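Bottled water for an espresso machine, ok or not?
Asked by Aiguo Cao, September

Just moved, water here is really hard. The strip says 300 and the kettle furred up in no time. Machine is a Jerkisero, second hand, don't want to kill it. Can I just fill the tank with bottled from the shop? Or get a filter jug? Manual no help, only says "use suitable water".

3 answers

Amedeo Sanna
Depends on the bottle. Some are harder than your tap. Look for the small print on the label, you want calcium low, bicarbonate low too. Mine says 27 for calcium and I've had no scale to speak of. Don't use distilled on it's own, some machines can't sense it in the tank and the coffee tastes flat.
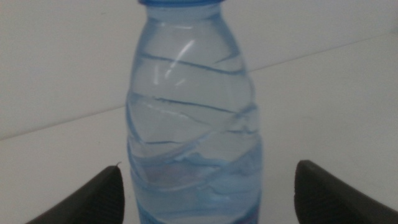

Reiko Tsuchiya reckons bottled is a waste of money long term and a jug does the job. Change the cartridge when it says, not when you remeber. I had a Fitora one, 36 quid with two cartridges, still going. And descale anyway, every couple of months on water like yours. Jug softens it, doesn't get everything out.

Florêncio Cunha
just use tap and descale more. had mine years

Aiguo Cao (asker)
Thanks all. Going for the jug, will test it with the strips after. Is citric acid ok for descaling or do I need the branded stuff?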